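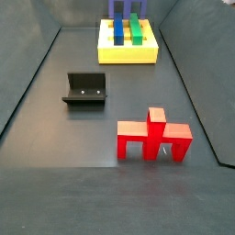
Handout 4, page 13

Colour in the Dyer's Workshop: Blues, Yellows and the Greens Between

Last week we stopped at the vat, so we begin with woad, and I can't wait, it's my favourite part of the whole course! Fresh woad leaves look like nothing much (a bit like spinach), and there's no blue in them that you could see. The dyer had to crush them, ball them, dry them, then wet them again and let them rot for weeks. The smell was dreadful, and some towns made woad workers set up well outside the walls.

The blue will not dissolve in water as it is. In the vat it changes into a form that will, and the cloth soaks it up and comes out a yellowish green. Then the air gets to it and it turns blue while you stand there watching. We'll do this with wool in the Bavlow room, so please wear old clothes.

Weld is the great yellow. It grows on poor, chalky ground and is cut in June when the flower spikes are up. Unlike woad it needs a mordant, usually alum, to fix it to the fibre. Simmer the wool in alum first, keep it under 90 degrees, and don't stir too hard or it will felt.

Now, green. There are plenty of green plants and hardly any of them give a good green dye, which I still find wonderful. Dyers got round it by using two baths, blue first and then yellow over the top. Look closely at old tapestries and you'll often find blue trees and bluish grass: the weld has faded in the light and the woad has stayed put.

Words to know
Mordant: a metal salt that helps dye hold to fibre.
Overdyeing: putting one colour on top of another.
Fastness: how well a colour stands up to light, washing or rubbing.
Exhaust bath: what is left after the first dyeing, good for paler shades.

Before next time
Read the Delon chapter on alum (it's short, about 10 pages) and the part of Xiong on trade routes. Floridari is optional but has lovely plates of dyed samples, and the long table of recipes on page 70 is worth copying out.

Bring a small skein of undyed wool, washed, tied loosely in four places and labelled with your initials in pencil. Ink runs in the pot.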